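Plakotside Tabletop Set - README

Version notes, contents, layout rules and known problems for the household-object tabletop set. Maintained by Zsolt Jakab. Last revised in September.

1. Summary

Plakotside is a collection of tabletop arrangement sessions using small home decor and tableware. Each session covers one table, one starting layout and one target layout. The objects are things found on a side table or shelf: lamp shades, vases with artificial stems, small frames, drinking glasses, coasters, candle holders. The set contains 529 sessions over 36 target layouts and uses 122 catalogued objects.

The subject of the set is the arrangement of the objects. The notes below cover what is on the tables, how it is placed, and how the placement is written down.

2. Directory layout

sessions/ - one folder per session, numbered from 0001
layouts/ - target layouts, one text file each, L01 to L36
objects/ - object sheets, one per catalogued object
notes/ - free-text remarks from whoever set the table
splits/ - train, validation and test lists

A session folder holds the video, a start sheet, an end sheet and a session record. The start sheet is filled in before recording and the end sheet after it. If a session was stopped early, the end sheet is still filled in, and the field "complete" is set to no.

3. Object catalog

Each object has a short code made of a class prefix and a number. The prefixes in use are:

SHD - lamp shades, with or without cord
VAS - vases, empty or holding a stem
STM - artificial stems and sprigs, when separate from a vase
FRM - picture frames
GLS - drinking glasses
CST - coasters and small trays
CND - candle holders
BOX - lidded boxes
MSC - anything that fits nowhere else

An object sheet gives height, widest dimension, mass in grams, main color, surface finish and whether the object can stand unaided. Dimensions were taken with a steel rule, rounded to the nearest 5 mm. Mass was taken on a kitchen scale.

A vase with its stem inserted is one object and takes a VAS code. If the stem comes out during a session, it gets a separate line on the end sheet under its own STM code, and the vase keeps its original code. Sessions recorded before version 1.2 do not follow this rule. In those, a loose stem was entered as MSC.

Corded shades are measured without the cord. Cord length is a separate field. The cord state is one of: coiled inside, coiled beside, trailing, wrapped.

4. Table coordinates

Tables are divided into a grid of 18 cells, six across and three deep. Cell A1 is at the near left corner as seen by the person standing at the table. Letters run left to right, A to F. Numbers run from near to far, 1 to 3. An object spanning several cells is entered under the cell holding the largest part of its base.

Objects lying down are entered under the cell holding their midpoint, with a bearing for the open or upper end: near, far, left, right, or a pair such as far-right. Bearings finer than that were tried and dropped. Two people setting the same layout from the sheet did not agree on them often enough.

Cable openings in a tabletop are marked on the table sheet and are not to be covered by a base. An object may lean over one.

5. Start layouts

A start layout is untidy on purpose. The person setting the table draws four to seven objects from the catalog and places them from a printed card. At least one object has to be on its side, and no two objects may be stacked.

Glasses start upright and empty in every layout.

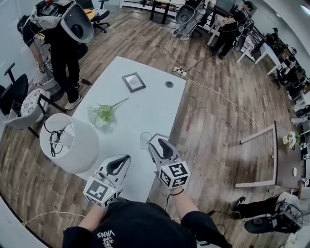 Frames start either face up or standing, with the state written on the card. Frames with a separate back stand are checked for a loose hinge before use - FRM-04 and FRM-09 were retired for this reason.

6. Target layouts

Target files are written in plain sentences with the cell codes in brackets. An extract from L14:

Stand the shade upright at the back left (A3). Cord inside.
Stand the vase beside it (B3). Stem upright, not touching the shade.
Frame at the back, facing the near edge (D3).
Glass at the front right (E1).

Order is free unless the file says otherwise. The end sheet records final positions only. Anyone needing the order of moves has to take it from the video.

An object counts as placed if it is in the named cell, in the named state, and stable when the session ends. Each object is scored separately. There is no overall score in the session record, but a script in splits/ will compute one from the end sheets.

7. Handling of fragile items

Clear glassware was supplied by Hillenik and replaced when chipped. Replacements keep the code of the original if height and mass are within 5 percent. Otherwise a new code is issued. Frames came from Bosum without glazing inserts where possible. The fabric shades are from mixed stock, and several have a visible dent at the lower ring. Dents are described on the object sheet and are not treated as damage.

8. Known problems

- Sessions 0211 to 0218 have the grid mirrored. Swap A with F, B with E and C with D before use.
- The cord state is missing from 14 start sheets. The field is left blank and has not been filled in from video.
- Clear objects on white tabletops are hard to outline. Masks for GLS and clear VAS items should be treated as approximate.
- GLS-02 and GLS-07 are the same model. The codes may be swapped in early sessions.
- Stem bearings before version 1.2 are unreliable.

9. Changes

1.3 - Added L31 to L36. Corrected mass for SHD-03.
1.2 - Separate codes for loose stems. New bearing field.
1.1 - Bauerfeind trays added under CST. Table sheets rewritten.
1.0 - First internal version.

10. Corrections

Send corrections to Zsolt Jakab with the session number, the field and the value you believe is right. Corrections to object sheets need a measurement. Please do not edit the sheets in place - the checksums in splits/ will stop matching.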